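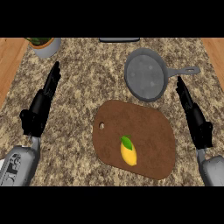 Why does a pickled cucumber taste sour?

It tastes sour because there is acid in it. In some pickles the acid comes from vinegar, which a person pours into the jar. In other pickles it is made inside the jar by living things so small that you cannot see them without a microscope.

Print this page | E-mail this page

24 words would be enough to tell you this, but the story is longer and I think it is nicer when it is longer. So let us begin with the cucumber.

What happens to a cucumber if we do nothing?

A fresh cucumber is almost all water. If you forget it at the back of the fridge, after some time it becomes soft, then slimy, and it starts to smell bad. The reason is that very small living things, called microbes, are eating it. Microbes live almost everywhere: in the soil, in the air, on our skin and also on vegetables. Most of them do us no harm. But some of them spoil our food, and a few can make us ill.

Long ago people had no fridges. In July there were more cucumbers in the garden than a family could eat, and in winter there were none. People needed a way to keep the summer vegetables for the cold months. Pickling is one of the ways they found, and it was found in many countries.

The quick way: vinegar

Vinegar is a sour liquid. It can be made from wine, apples, rice and other things. The sour part of it is called acetic acid (you say it "a-SEE-tic"). Most of the microbes that spoil food cannot grow well in so much acid, and this is why pickles in vinegar can be kept for a long time.

To make this kind of pickle, the cook heats vinegar with water, salt, and often sugar. Then come the spices. Mustard seeds are popular, and dill, and black pepper. The hot liquid is poured over the cucumbers and the jar is closed. Some of these pickles are ready to eat the next day, although they become better if you wait.

The slow way: salt water

For the slow way the cook uses no vinegar at all. The cucumbers go into salt water. Salt water for pickles has its own name, brine.

Now something interesting happens. Many of the bad microbes do not like salt. But there is one group which does not mind it so much. They are called lactic acid bacteria, and they were already sitting on the cucumber when it was picked. They eat the sugar of the cucumber. (Yes, a cucumber has sugar! Only a little, so you hardly notice it.) From the sugar they make lactic acid, and day after day the brine becomes more sour. They also make a gas, and you can see it as small bubbles going up in the jar.

This work of the bacteria is called fermentation. The same family of bacteria helps us to make yoghurt and sauerkraut. Bread also needs fermentation, but there it is mostly the work of yeast, which is another kind of microbe.

A visit to a pickle maker

In the town of Drenum there is a pickle shop with the name Dağdelen. At the front they sell pickles by the jar, and also by the piece if you would like to eat one while you walk. At the back is a long cool room with the barrels. I was allowed to go in, with a paper hat on my head.

The first thing is the smell. It is sharp and a little like garlic, and after five minutes you do not notice it any more. The second thing is the noise. I expected it to be quiet, but if you put your ear near a barrel you hear it: tick, tick, blip. It is the gas coming out.

The shop gets its cucumbers from farms near Plitgate, a village on the other side of the river. They must be small and hard, with bumps on the skin. The big smooth cucumber you put in a sandwich has too much water in the middle and goes soft in the barrel. On every cucumber they cut off a thin slice at the end where the flower was. In this end there are substances called enzymes, which can also make the pickle soft.

One barrel holds 1,566 cucumbers of the small size. They know this because each year the people in the shop make a bet before they fill the first barrel, and then somebody has to count. Last summer they filled 3,738 jars. The oldest jar on the shelf has 62 written on the lid in red pen. It is the number of the barrel it came from, and they keep it only because they like how it looks. Nobody is permitted to open it.

Why is a pickle green in a different way?

Fresh cucumbers are bright green. Pickled ones are more the colour of an olive. The green colour in plants comes from chlorophyll. When chlorophyll meets acid it changes, and it loses the bright part of its colour. You can see the same change in green beans if you cook them with lemon juice.

Why is the water cloudy?

In the slow kind of pickle, the brine is clear on the first day and cloudy later. The cloud is made of bacteria, millions and millions of them. It is normal. In vinegar pickles the liquid usually stays clear, so this is one way to guess which kind you have in front of you. Another way is to read the label. If vinegar is in the list, it is the quick kind.

Are all pickles made from cucumbers?

In some countries the word "pickle" makes people think only of cucumbers. But you can pickle onions, carrots, beetroot, cabbage, cauliflower, peppers, lemons, and even eggs. At the Flaron market, which is held next to the shop in Drenum, I saw pickled green plums and pickled garlic. The garlic was much milder than I had feared.

Try it yourself: quick cucumber pickles

Ask an adult to help you with the knife. These pickles are not for keeping through the winter. They live in the fridge and should be eaten in 2 days.

You need one cucumber, half a cup of vinegar, half a cup of cold water, one spoon of sugar, half a small spoon of salt, and a clean jar with a lid.

Wash your hands and wash the cucumber. Cut it in thin round slices and put them into the jar. Mix the vinegar, water, sugar and salt in a bowl and stir until you cannot see the sugar any more. Pour it over the slices, close the lid and put the jar in the fridge.

Taste one slice after an hour and another one the next day. Is it more sour? Is it softer? Write down what you find, and keep one fresh slice beside it to compare the colour.

Words to remember

Acid: a substance that, in food, tastes sour.
Brine: water with much salt in it.
Fermentation: when microbes change food, for example sugar into acid.
Microbe: a living thing too small to see with your eyes alone.

Page last changed: 2019-12-24

Print this page | E-mail this page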